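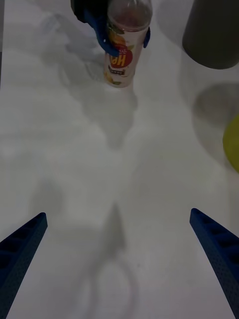 Category: Break room / Drinks & Supplies

Ticket 26, Mundell building, 2nd floor
Status: open
Priority: low (people keep asking tho)

Issue: juice bottles from the Brandenus order, labels not matching the order sheet. Sheet says plain orange. Bottle on the white table has orange and yellow fruit on the wraparound, green leaves, red round badge, and the drink looks pinkish. Panel under the badge too small to read in the pic, will retype from the bottle.

Also getting reports of caps leaking in the fridge door. 4 so far, all from the same case.

Tried:
- stood two upright on paper towel overnight. One ring under the first, second fine
- retightened caps, no change yet
- moved the case off the bottom shelf, was getting knocked by the Viron cooler door

3:40 pm - called supplier, on hold roughly 5 min, got cut off. Emailed insted.

Next: need lot number off the case, whoever has the flattened box pls dont recycle it. Wipe the door shelf before restocking. Leave the rest of the case shut until they answer.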